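Home / Data / Docs / Changelog / Contact
Filed under: Household data, Footwear, Laces and Other Grievances

# Cirnlow Shoe Tidy: README

Pictures and notes about shoes that have been left where they shouldn't be, and what it takes to get them back into pairs.
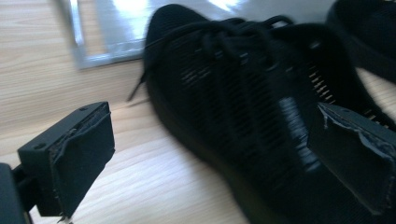 Do left and right shoes count as one item or two?

Two, each with its own row. They share a pair number, so you can join them up again in one line if you'd like the pair as your unit. A shoe whose partner never turned up gets a pair number all the same, and the partner column says `none`.

## What's in it

The set covers 747 single shoes, handled in ordinary homes on ordinary surfaces. Trainers make up the bulk of it. After that come school shoes, slippers, wellies, a long tail of sandals, and one pair of tap shoes which we regret, for reasons given under Sound.

Each shoe has:

- one or more stills taken during tidying
- a row in `shoes.csv`
- a row in `laces.csv`, if it has laces
- a free-text remark, if the person doing the tidying felt strongly

The remarks column was meant to be optional and rarely used. It is now the longest column in the table. We have left it in, minus the swearing, which was replaced with `[remark]`.

## Why shoes

The first Cirnlow set was crockery, and crockery is easy. A plate has a right way up and everybody knows what it is. A shoe has a right way up too but spends most of its life ignoring it. Add laces, a tongue that folds under itself, a heel that somebody has trodden flat, and you have an object that won't sit the same way twice.

It's also the one thing every household has too many of in the hall.

## Files

 shoes.csv
 laces.csv
 pairs.csv
 surfaces.txt
 stills/
 notes/
 old/

`old/` holds the August version of the tables. Don't use it. It's there so that people who cited it can see what they cited. The main difference is that the August version had a resting position called `sideways-ish`.

## Columns in shoes.csv

`shoe_id`
A plain number. Gaps are shoes we threw out of the set (the data, mostly; two of them went in the bin as well).

`pair_id`
See the answer at the top.

`type`
One of trainer, school, smart, slipper, boot, welly, sandal, other. A knitted shoe with a trainer shape is a trainer. A knitted shoe with a slipper shape is a slipper. If you want to write to us about knitted shoes, please read `notes/knit.txt` first. It is four pages long and was not pleasant to write.

`colour`
Main colour of the upper only, in everyday words. Soles are ignored. Black is overwhelmingly the commonest.

`rest`
How the shoe lay before anyone tried to stand it up. Values are `upright`, `side`, `sole-up` and `propped`. Propped means leaning on something else, generally another shoe.

`surface`
What it was lying on. The full list is in `surfaces.txt`. Wooden tops are all lumped together as `wood`, whatever the shade. Yes, we include tables. People put shoes on tables, some of them people who were brought up not to.

`closure`
Laces, strap, zip, elastic, none. Elastic laces count as laces if they can be undone and elastic if they can't.

`remark`
As above.

## Columns in laces.csv

`state`
`tied`, `undone`, `tucked` or `missing`. Tucked means the ends have been stuffed down inside the shoe, a habit we found to run in families.

`loose_ends`
0, 1 or 2. This is the number of lace ends hanging clear of the upper. A lace end lying along the top of the shoe isn't loose for our purposes. One hanging off the side is.

`knot`
Free text. "Double", "granny", "unknown to science".

Of the shoes here, 308 have laces in the `undone` state. We had expected far fewer. Whoever told us that most people slip their shoes off without undoing them had evidently not met teenagers, who manage to do both.

## How the tidying was done

Every home was given the same short sheet of instructions, reproduced in full:

1. Leave the shoes how you found them until you start.
2. Work on one shoe at a time.
3. Stand it upright, toe facing away from you.
4. Put the laces inside.
5. Find the other one.
6. Put the pair on the rack.

Step 5 is where the time goes. In the first week we allowed 30 seconds for it and had complaints. The limit has been removed.

The racks were the two-tier Kulport kind, bought in a job lot. They came flat, and assembling them took up most of a Tuesday. Homes that already had a rack, a bench or a heap could use that instead, and the `notes/` folder says which. A heap is accepted as storage provided the pairs are together in it. We argued over this one for a while.

The Demirley homes have deeper shelves, so a pair there may be stored one behind the other. It's still a pair. The checking script used to disagree.

## Things that are hard

Dark shoes with dark laces. A black lace across a black knitted upper gives you very little to go on, and the crossings near the collar are where two annotators most often fell out. Where they couldn't agree, `loose_ends` is blank. There are 220 blanks and they are real blanks, so please don't fill them with zeros and then tell us the laces are tidier than we said.

Movement. Shoes were being picked up and turned when many of the stills were taken, and plenty of the stills are soft or streaky. They have been kept. If you only want sharp ones, filter on `blur` in `pairs.csv`. It has no business being in `pairs.csv` but there it is, and moving it would break things downstream.

Part shoes. A good many stills don't have the whole shoe in. The labels describe the shoe as it was noted down in the home, so a still may be labelled with a strap you can't see in it.

Ribbed and perforated uppers. Bright streaks on a ribbed upper are easily taken for stitching or for a bit of pale lace. Check twice before correcting a label.

Sound. There is no sound any more. There was some in the early files, and then the tap shoes arrived.

## What it isn't good for

Sizes. We didn't record them. Several people have tried to work them out and have published some remarkable feet.

Brands. Not recorded either, and not going to be.

Anything about who wore what. No names of household members were kept, and remarks that named somebody ("whoever, these are DISGUSTING") were trimmed.

Smell. Asked for twice.

## Splits

The train and test split is by home, so both halves of a pair always land on the same side. If you make your own split, do it on `pair_id` at the very least. A row-wise shuffle will put the left shoe in training and the right shoe in test, and your results will look marvellous until they meet somebody else's hallway.

The Morrison homes are test only. They're the messiest by some way and we thought it best to save them.

## Known faults

- Eleven slippers are labelled `upright` when they were plainly not. Fixed in the next version.
- `surface` says `lino` in one home where the floor has been described to us, at length, as vinyl.
- Pair numbers for wellies were given out in the order the wellies were found, which put one left with another left. The children concerned had apparently been wearing them that way.
- The word "plimsoll" is spelt four ways in `remark`. This will not be fixed.

## Contributing

New shoes are welcome, boots especially. Send a row for each shoe, use the values listed above, and don't invent new ones for `rest`. Please leave the mud on if there's mud. We had a whole batch turn up freshly wiped, and it was lovely of them and no use whatsoever.

Corrections go to Benjamín Ledesma, who looks after the tables and would like the `shoe_id` in the subject line. "The black one" will not be enough.

## Licence

Free to use, share and change, with credit to Cirnlow. The tap shoes are available separately to anyone who will collect.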